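Taltbridge notebook, folding project
October, started writing at 4 pm with cold coffee

Picking up where the last entry stopped, which was me grumbling about the gripper width signal. I have a better handle on it now and I want to get it down before I forget which branch it's on (it's on width-filter, not width-filter-2, please don't merge the second one, I made a mess of the config in there).

Short version: the fold policy was seeing the jaws close later than they did. Width comes off its own stream and gets stamped when the packet reaches the logger, while the poses get stamped at the source. When the logger is relaxed the gap is tiny and you'd never notice. When it's writing video to disk at the same time the gap wanders all over the place, and that's exactly the situation during a demo, so every training sample had slightly stale width next to fresh pose. The policy learned to start lifting before the cloth was pinched. Of course it did, we told it to!

I found it by accident. I was scrubbing through an episode in the viewer, looking for something else entirely (a left/right swap Rosângela thought she'd seen, more on that below), and the width plot just looked wrong next to the video. Jaws shut on the cloth, plot still on its way down. I went back through a pile of other episodes and once you know to look for it you see it everywhere.

So the fix in Emwood (the alignment step, for whoever reads this later) has two parts:

– stamp width at the source, same clock as pose
– for the old data, estimate the offset per episode by sliding the width trace against the jaw opening we get from the video, and take the best match

The second part is the hacky one. It works nicely when the jaws are in clear view and badly when fabric is bunched over them. I put a confidence score on the match and anything under the threshold gets set aside instead of corrected. Out of 300 old episodes I could keep 215, and I'm fine with that. I'd much sooner train on fewer good ones than drag the smeared ones along for another month.

Bed setup, blue cloth on the green sheet:
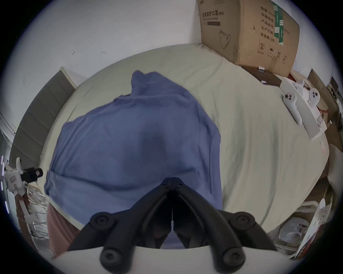
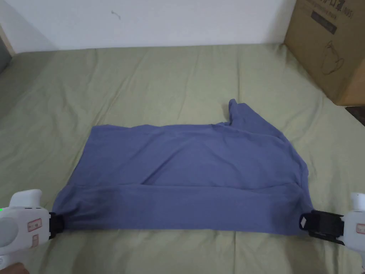
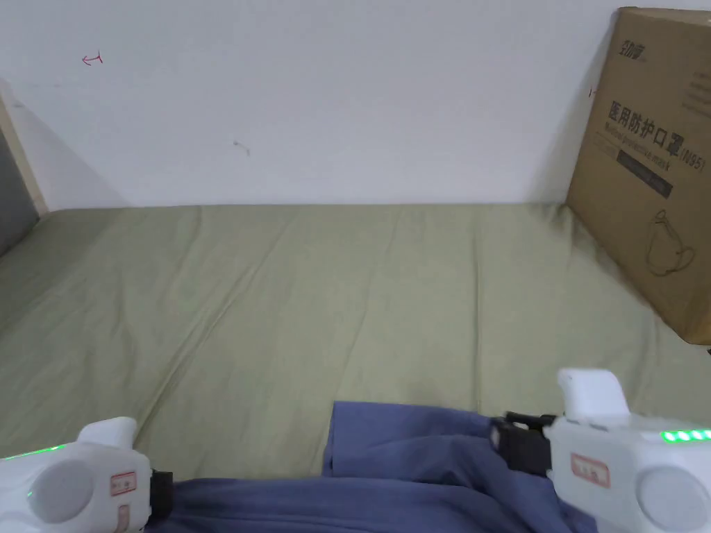 Now the perception side, which is where most of my afternoon went. The garment mask from Mohammadi (our segmentation service, still running the old weights) is decent on flat fabric and gets nervous around folds. A folded-over flap has a shadow line along it, and the model loves to call that line the end of the garment. Then the planner gets handed a shape that's missing its bottom third and picks a grasp in the middle of the cloth. I've watched it do this on replay enough times that I could draw the bad mask from memory.

Things I tried, in the order I tried them, with how I feel about each:

Lowering the mask threshold. Picks up the flap, also picks up wrinkles in the sheet. No.

Smoothing the mask over time. Helps a lot in the slow parts and makes things worse during a fast fold, when the shape really is changing. Maybe with a short window? I left it at three frames and it seems harmless, so it stays for now.

Feeding the previous mask in as a hint. This is the one I like. If a patch was garment a moment ago and the jaws haven't moved anywhere near it, it's probably still garment. It needs the jaw positions in the same image coordinates, and that only makes sense if the timestamps line up, so it's lucky I fixed those first. With the old stamps I'd have spent days blaming Mohammadi for something the logger did.

I haven't run the hint version on a proper held-out set. What I have is me staring at replays and going "oh, nice", so please don't quote it at the group meeting.

About the left/right swap. Rosângela was right, there is one, but it's in the viewer and the data is clean. When you open two wrist streams the viewer sorts them by connection time and then labels them left and right regardless. If the right side connects first you get them crossed on screen. She'd been flagging episodes as bad on the strength of that, and I've un-flagged them. Sorry for the extra work, R – I wrote that sorting code and I remember thinking it was clever. The labels now come from the config and the viewer complains loudly if the config doesn't say.

While I was in there I also added a key to jump to the next jaw event (press J). Holding down the arrow key was driving me up the wall. It jumps on the corrected width, so on files that haven't been through Emwood you'll land a bit late. I might make it refuse to run on those. Opinions welcome.

Planner stuff, briefly. Urnetti still treats the two hands as separate problems and then checks for collisions at the end, which is okay for picking and silly for folding, where both hands are holding the same piece of cloth. The cheap thing to do is add a soft limit on how far apart the jaws can get while both are closed, based on how far apart they were when the second one closed. I've sketched it on paper and I think it's a small change in the cost function. The less cheap thing is planning both together, and I don't want to start that until the retrained policy is in and we know what's still broken.

One annoyance for the log: the replay script quietly falls back to the old stamps if the corrected file is missing. It cost me most of an hour this morning, comparing a file with itself and wondering why my fix did nothing. It now stops with an error. If your scripts suddenly fail after you pull, that's why, run the alignment step first.

Still open:

– retrain on the kept episodes, same settings as last time so the comparison means something
– look at the set-aside ones by hand, at least the ones just under the threshold
– try the mask hint with new Mohammadi weights (waiting on the export, it chokes on one layer)
– jaw distance limit in Urnetti, behind a flag, off by default
– clean up width-filter and delete width-filter-2

The training job is queued for tonight. I set it to save checkpoints more often than usual because the disk on that machine filled up last time and we lost the tail end of the run, and I've moved the old runs off to make room. Rosângela has the login if it needs restarting before I'm in.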